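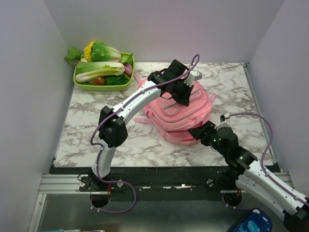 My position on fake vegetables used to be simple. I was against them. A vegetable has one job, and a vegetable made of plastic has called in sick. Then my daughter acquired a basket of them, the basket moved in with us, and I have had to think harder about the matter than I ever planned to.

The basket is lime green, a color no farmer has ever carried anything home in. It holds bok choy, a pinkish radish, some herbs and a yellow flower that got in with the greens and has stayed. There is also a small round brown thing. My wife says potato. I say onion. Our daughter, who is five and has the final word, says it depends what we're having.

The bok choy is what gets me. When I was a child, toy food meant a fried egg, a hot dog and a slice of pizza with the pepperoni molded on. We played at being line cooks in a bad diner. Somewhere along the way the people who make these things decided that children should be pretending to eat better than their parents do. I have served real bok choy in this house exactly twice. The plastic kind goes around the table most evenings and is praised by everyone.

I should mention the backpack. It's pink, the pink of bubblegum, and it is supposed to be for school. Every morning it's packed with a folder, a sweater and a snack, and every afternoon the folder comes out and the produce goes in. Unpacked, it lies flat on its back with its straps thrown out to the sides like someone who has just come in from a double shift. I know the feeling. Packed, it goes to the market, which is the hallway, and then to the other market, which is the bathroom.

My neighbor Kourosh Akbari thinks we should have two bags, one for school and one for groceries. He is a tidy man and keeps his own children's toys in labeled tubs from Grostico. He has a tub for animals, a tub for vehicles and a tub for food, and I have never seen any of them open. I respect this the way I respect people who iron pillowcases. His argument is that a child who learns one bag for one purpose will grow up able to find her keys.

I think he's wrong, and I've had since July to work out why. A bag that only does one thing teaches you very little about bags. The pink backpack has to be emptied before it can be filled, and that is a lesson I didn't properly absorb until I was 50. She stands there with the radish in one hand and the math sheet in the other and makes a decision. Sometimes it's the wrong one. I have had a note from her teacher about the radish. It was a kind note, and it came back with the radish.

There is a larger complaint people make, and I've made it myself at dinner parties: why not give the child a real carrot? Real vegetables smell of something and real vegetables can be cooked. All true. Real vegetables can also be forgotten in the front pocket of a pink backpack over a long weekend – I speak from experience, and the zipper has never been the same. A plastic leaf can be forgotten for a month and come out looking exactly as fresh as it went in, which in its case is not very.

And the real ones come with instructions. Wash it, don't drop it, don't feed it to the dog, we need that for Thanksgiving. Tell a child she may carry groceries and then follow her down the hall with your hands out, and you've told her something else. With the plastic ones I can sit down. She weighs the radish, she overcharges me for it, she puts the leaves in first so that the potato (onion) can crush them on the way home. I've watched grown adults bag groceries that way at the Ranjbar store on our corner, and they were being paid.

So I've come around, partly. I still think the yellow flower is an odd thing to sell with vegetables, and I still think lime green was a mistake. But last night I paid 425 dollars for a head of bok choy, I was told there would be no change, and I've been asked to bring my own bag next time. She isn't lending me hers.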